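**Flurwood allotments: water butts or wait for the standpipe?**

**mudlark_jen**
Right. February and the site's soaked so obviously nobody wants to talk about water, but last summer the Flurwood standpipe was off for 4 weeks and I lost every runner bean I had. Thinking of putting two butts on the shed this year. Is it worth the faff? Shed roof is tiny. Felt, not tin, if that matters.

**oldspadger**
Worth it. Had mine years. Go bigger than you think.

**Tansy_plot9**
I'd say wait tbh. Resdale got theirs mended in the autumn and the same lot are meant to be doing ours. Butts on a small shed fill in winter when you don't want it and then sit empty by June. Did that, gave them away.

**oldspadger**
Empty by June becuase you used it. That's what it's for.

**Tansy_plot9**
By the second week of June! Then I was carrying cans from the stream like everyone else. Thirty quid a butt for a fortnight's watering, no ta.

**kelp_and_chips**
Depends on the roof. My greenhouse and shed both drain into one tank and it gets me through most dry spells if I mulch. Without the mulch, forget it.

What do you grow jen? Beans and courgettes drink like mad. If it's mostly spuds and onions you can nearly ignore the whole business.

**mudlark_jen**
Beans, courgettes, squash, a few toms outside. So yes, all the thirsty ones. Some leeks.

Shed is 6 by 4, no gutter on it at all yet.

**oldspadger**
Gutter one long side, one downpipe, two butts linked at the bottom not the top. If you link at the top the second one only fills when the first is brim full and you've got two taps to faff with. Link at the bottom, they level out, one tap does both.

Stand them on slabs. Proper slabs on firmed ground. A full butt weighs as much as three grown men and if it goes over it takes the fence with it. Ask me how I know

**Pikelet**
Linking at the bottom is fine till the joint leaks, then you lose both lots. I link at the top and have never lost a drop. Second butt is my reserve.

**oldspadger**
Use a decent washer then.

**Pikelet**
I did use a decent washer. Twice. It was a Fortin linking kit and the thread was rubbish both times.

**kelp_and_chips**
Fortin kits are ok if you don't overtighten. Hand tight plus a quarter turn. People go at them with a wrench and then blame the kit.

**Pikelet**
Didn't touch it with a wrench.

**Tansy_plot9**
See, this is what I mean. Jen asked about watering beans and now she needs slabs and guttering and washers and opinions on thread.

**mudlark_jen**
Ha. I don't mind. Got slabs already from when the old path came up.

Anyone used the big square tanks? There's a bloke near Resdale selling them, says 1,000 litres, cage round the outside. Two would be 2,000 litres which is surely silly for one plot but the price isn't much more than ordinary butts.

**oldspadger**
Not silly. That's a proper summer's worth. But would your roof ever fill them is the question.

**kelp_and_chips**
It would, just slowly. Start in October and you'd probably be there by spring. Two things: ASK WHAT WAS IN IT. Some had food stuff in, some had god knows what, and you can't wash out god knows what. And cover it or paint it, they go green inside as soon as light gets in. Mine was pea soup the first year.

**hobnail_sue**
Been reading and not posting. We had one of those on the shared bit at our old site and the tap on it was a different size to everything in the shops. You need an adaptor. Wasn't dear, but I went all over looking for it with a wet sleeve.

Also get up to your elbow in it once a year and scoop the sludge. Long glove. Horrible job, smells like a pond died. Do it before the spring rain not after.

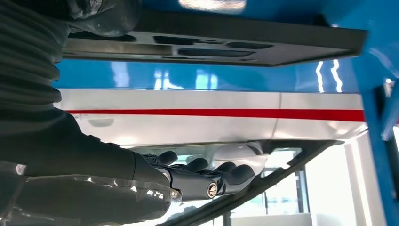 *black hand, clear plastic round the forearm*

Anyway do the sludge. And put a bit of old tights over the end of the downpipe, stops most of the leaf muck getting in to start with.

**Pikelet**
Tights yes. Change them though. Mine blocked solid in November and the gutter came over the back of the shed, rotted two boards before I noticed.

**Tansy_plot9**
Two boards, a fence, a washer twice...

**Pikelet**
You're enjoying this

**Tansy_plot9**
Bit.

Serious point though. Site rules. Flurwood rules say nothing over head height and nothing "permanent" without asking. A caged tank on slabs might count. Worth a word before you hand over money.

**mudlark_jen**
Didn't know that. Where's it written? I've only got the one sheet from when I signed.

**Tansy_plot9**
Back of the sheet, small print, near the bit about bonfires.

**mudlark_jen**
Found it. "Structures of a permanent nature". A tank's not a structure is it? You can lift it when it's empty.

**oldspadger**
Not a structure. Mine's been there since before the rules.

**kelp_and_chips**
I'd still ask. They made someone by the top gate take down a fruit cage for less.

**oldspadger**
That fruit cage was the size of a bus.

**grumbleweed**
Coming at this from the other side, has anyone tried watering less? I mean it. I water squash once a week, a full can each at the base, and they crop as well as next door's who is out there every evening with a rose on spraying the leaves. Deep and seldom. Dig a load of muck in under the beans now and they'll hardly need you till they flower.

**kelp_and_chips**
Agree on squash. Don't agree on outdoor toms, they split if you let them go dry then flood them.

**grumbleweed**
Don't flood them then

**hobnail_sue**
Bean trench is a good shout and it's the right time. Newspaper, kitchen peelings, whatever, then soil back on top. Leave it to sink.

**mudlark_jen**
Ok so trench this month, that's free. Then gutter. Then decide between butts and the one big tank. I priced the lot up with new guttering, a stand, the linking bits, two ordinary butts, and a Grukel hand pump so I can get it uphill to the toms, and it comes to £198. More than I wanted.

**oldspadger**
Drop the pump. Use a can.

**Pikelet**
Keep the pump. I've got the Grukel one, my back thanks me for it. Drop the stand, you've got slabs.

**Tansy_plot9**
Drop all of it and wait for the standpipe :)

**kelp_and_chips**
One tank not two butts, slabs you've got, second hand gutter. People are forever chucking gutter out. You'd halve that easy. There's a length behind the Resdale shop shed that's been lying there since summer, ask them.

**mudlark_jen**
Will ask re gutter. And about the tank before I buy. Leaning towards one tank and leaving room for another.

Does anyone have 3 or so metres of downpipe they don't want? Any colour. Can collect.

**hobnail_sue**
Got a bit of brown. Might be cracked one end but you could cut that off. Message me, I'm down there most mornings before ten.

**Pikelet**
You can have my second Fortin kit. As new. Only leaked once.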